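Gredell textile handling project
Progress report to the Adugna Fund, second reporting period
Prepared by Kalkidan Lencho, Drelholm

1. Position against plan

Work package 2 (grasp selection on unfolded garments) is complete. Work package 3 (regrasping and hanging) started in September, one month behind plan. The delay came from the late delivery of replacement gripper fingers and does not affect the budget.

2. Method

The earlier approach chose a grasp point from an overhead depth map alone. It performed well on towels and plain shirts but poorly on sportswear, where printed panels and contrasting trim produced false edges. The revised method makes a first pinch from the depth map, lifts the garment a short distance, and then uses the wrist camera to decide whether to keep the grasp or release it. The decision is made by a small classifier trained at Ivach on hand-labelled wrist views.

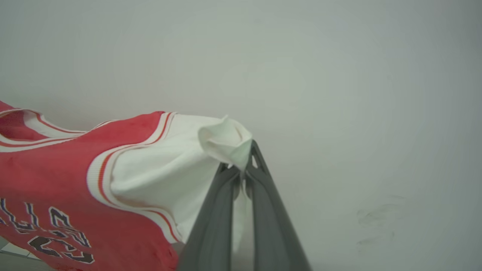
Labelling follows three classes: single layer, multiple layers, and edge or trim. Bunched fabric at the fingertips is the main source of disagreement between labellers, as a gathered tuft can hide a second layer. Such views are now labelled twice, and those still in dispute are left out of training.

3. Results

The test set consisted of 113 lifts on 20 garments, none of which were used in training. The classifier gave the wrong class in 13 lifts. Most of these were multiple layers read as a single layer – the more costly error, as the garment is then carried to the hanger folded over. Errors were concentrated on lined garments and on light fabric seen against the pale backdrop.

4. Problems

Exposure on the wrist camera drifts when a saturated colour fills much of the view. Fixed exposure removes the drift but loses detail in creases on dark fabric. A two-setting compromise is under test at Drelholm.

5. Next period

Ivach will extend the label set to lined garments. Drelholm will connect the classifier to the regrasp routine and repeat the same test set with the arm allowed up to 3 attempts per garment. A change of backdrop will be tried before that run – the material has been ordered from the existing consumables budget, and no additional funds are requested.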